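Querying a small press while the memoir is still unfinished?

Leston Writers Board > Memoir and Life Writing

avalderrama
Posted May 5, 2023
I'm 42 pages into a memoir about my grandmother's boarding house and the years I lived in it. A small press called Fletero is reading memoir queries until the end of September. Their page says "complete or substantially complete." I have an outline for the rest and two chapters I'd call finished. Would you send a query now or wait for the next window? I don't know if there will be a next window.
Amparo Valderrama

morsy_k
Wait. With a novel everyone agrees you finish first. People say memoir is different because you can sell it on a proposal, but that's mostly for writers who already have an audience. A small press will ask for the full manuscript and you won't have it.

rizaly
I disagree with morsy. I queried with a little over half a draft and said so in the first paragraph. Two presses passed and one asked me to send it when it was ready. That gave me a deadline, and I needed one. The worst they can do is say no.

morsy_k
The worst they can do is say no and then not look at it again. Plenty of places won't take a second query on the same book. Check that before you send anything.

avalderrama
I checked. Nothing on the page about resubmitting. I could email and ask, but I don't want to be the person who emails.

tenpencils
Be the person who emails. It's a fair question and somebody there has answered it before.
Also, how long do you think the book is going to be? 42 pages could be a fifth of it or a tenth.

avalderrama
No idea. The outline has 19 chapters but some of them are one line. One of them just says "the flood."

rizaly
My outline had a chapter called "Leston, the bad year" and it turned into four. Don't trust the outline for length.

For what it's worth, here is how I got from half a draft to a whole one. I stopped going in order. I wrote whichever part I could remember best that week and kept a list of dates taped inside the notebook so I could put things in sequence later. My sister disagreed with half the dates. I kept a second list for hers.

I also cut the family history at the front. It was the part I'd worked on longest and readers kept stalling there. The book starts now with me at my first job, and the grandparents come in when they're needed — maybe a page at a time.
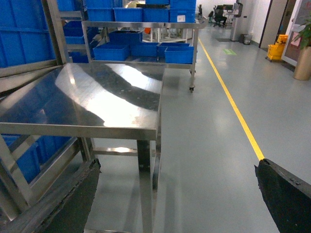 The first full draft came to 449 pages, far too long, but I could see what it was about by then. I would not have known that from the outline. So if you query now, keep the description of the ending loose. I promised an ending I didn't write.
Rizal Yusof

morsy_k
That last point is my whole argument for waiting.

rizaly
It's an argument for wording the query carefully. She can do that.

tenpencils
Did your sister ever read the finished version?

rizaly
She read the first half. She says the second half is on her list.

avalderrama
Thanks, all. I wrote to Fletero this morning and asked whether two finished chapters and an outline would count. If they say no I'll keep going and try somewhere else next year. In the meantime I'm going to write the flood, out of order.

morsy_k
Good plan. Post what they tell you, I'd like to know how they read "substantially."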